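Play kitchen opens in Jorkumby, microwave stuck at 01:30

November 24, 2022

The Galar toy library in Jorkumby has a new kitchen, and it is better equipped than several full-size ones in town. The play set went on the floor this week after a fund drive that began in July and brought in $141, most of it in coins.

For that money, members get a charcoal gray range hood, a white microwave on a wooden shelf and a subway-tile backsplash of the sort that adults spend whole weekends arguing about. A slotted spatula and a spoon, both wooden, hang under the hood.

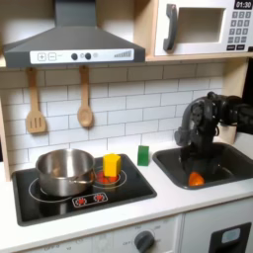 Bookings run 30 minutes per family, with up to 6 children at a time. The library asks cooks to put the food back when they finish, a rule that has met with mixed success in kitchens of every size.

The cooktop has burner rings, one of them glowing red, and there is a steel pot to go with it. The menu is whatever the chef says it is. A yellow block has already seen time on the heat. 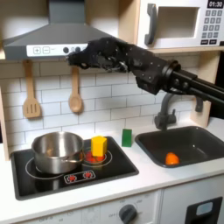 Parents may sit on the Varkel Street side of the room - there are three chairs, and they fill up early. The old play stove has gone to the Yan branch, where its oven door is said to be under repair. Lunch reservations are not accepted.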